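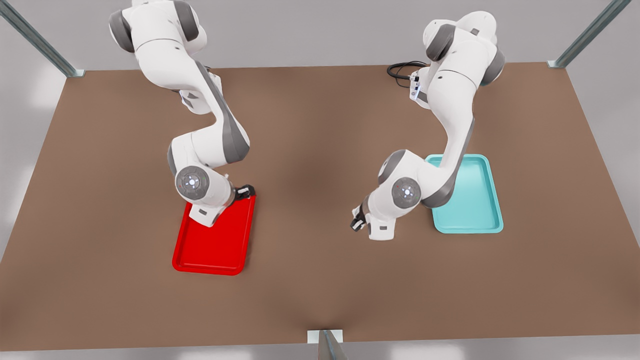
One reader wrote in to ask whether the save file from the first Ollasum carries over to the new one, and whether the monsters keep their levels. They do keep their names and colors, but everything drops back to level 5 when you load the old file. Endix says the early areas were too easy otherwise.

Ollasum: Trasia Road came out on the handheld in March 2026, and it plays much like the first game. You walk between towns, catch wild monsters, and fight in turns with a team of up to five. There are 80 monsters in all, and 16 of them are new. The rest return from the first game, a few with different moves.

The biggest change is the ranch. In the first game, monsters left there gained experience slowly and you had to visit to feed them. Now they feed themselves, and you can send a spare team out to gather items while you play. A trip costs 620 coins, a lot in the first few hours. Save up for the second town before using it.

Battles against other players are back, but only over a local connection. Trading works the same way. Both are unlocked at the Mykhailiuk Gate, after the third boss.

One known bug: if you change your team order during a ranch trip, the items can go missing when the team returns. Endix has a fix planned. Until then, leave the order alone and save before you collect.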